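Progress report to the Lunton Small Grants Program
Project: Table and Kitchen Learning Corner, Ullari house
Prepared by: Pierina Galli
January 6, 2021

Dear Mr. Figueroa,

I send you the report for the first period of our project. In your last letter you asked for less about our plans and more about what is already done, so I try to keep to this order: purchases, the table, the sessions, the money, and then what is still open.

Purchases. The main order of play food and tableware was placed in November with Grgić, and it arrived in two deliveries. The first one was complete. In the second one the soup bowls were missing, and Grgić sent them later without cost. All together we have now 142 pieces in the inventory, including the small things like spoons and egg cups. Each piece has a line in the inventory book, with the place on the shelf where it belongs. We decided to mark only the shelves and not the pieces, as labels come off when the pieces are washed.

We also tried samples from a second supplier, Detell. Their fruit was nicer to look at, but the paint became sticky after washing with our normal soap. I returned the samples and did not order there. The cheaper plates we took from a local shop, in quiet colors with no pattern. This was a wish of the teachers, who find that children talk more about the food when the plate is not decorated.

The table. In the application we described a low round table. After we measured the room again, we changed to a table with a straight edge and a white top, which can stand near the wall and leaves the way to the sink free. I informed your office about the change by telephone, and I repeat it here so that it is also in writing. The white top shows every mark and must be wiped often -- but the colors of the food are very clear on it, and for the work with words this is what we need. A child who is asked for the yellow one or the round one can find it without searching long.

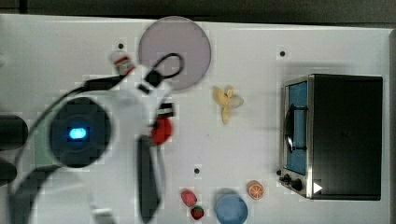
The sessions began with small groups. In each session the teacher puts out only a part of the pieces, usually fruit, some vegetables and a few dishes, and the children name them, sort them, set a place or prepare a meal for another child. The banana is by far the favorite. It is asked for in every group, and we have had two small quarrels about it. I would like to buy a second one from the reserve.

So far 18 children take part regularly. In the application we hoped for 20, and two families have told us they will join when their work hours change. The teachers write a short note after each group. From these notes I see that the naming of food goes well, and that the words for position (under, beside, behind) are still difficult for most of the children. For this reason we will use the plates and bowls more in the next period, with exercises like "put the apple beside the plate".

Tidying up takes more time than we planned. We gave it five minutes and it needs closer to ten. The teachers did not want to do it alone after the children leave, so now it is a part of the session, and the children carry the pieces back to the shelves. The small pieces are often in the wrong box, and we correct this at the end of the week.

Money. From the first payment we have spent some 900 dollars on the food pieces, the dishes and the table. The receipts are in the attached folder, in the order of the inventory. The shelf boxes were donated by a parent and do not appear in the costs. We did not touch the reserve.

Still open are three points. The lower shelf has a weak bracket and must be changed. The picture cards for the families are written but not printed -- I wait for the second offer from the printer. And I need your answer whether the reserve may be used for single pieces such as the banana, or only for repairs, as it is not clear to me from the contract.

If you wish to visit a session, the morning groups are the better ones to see. Please write to me some days before, so I can tell the teachers.

With kind regards,
Pierina Galli
Project coordinator, Ullari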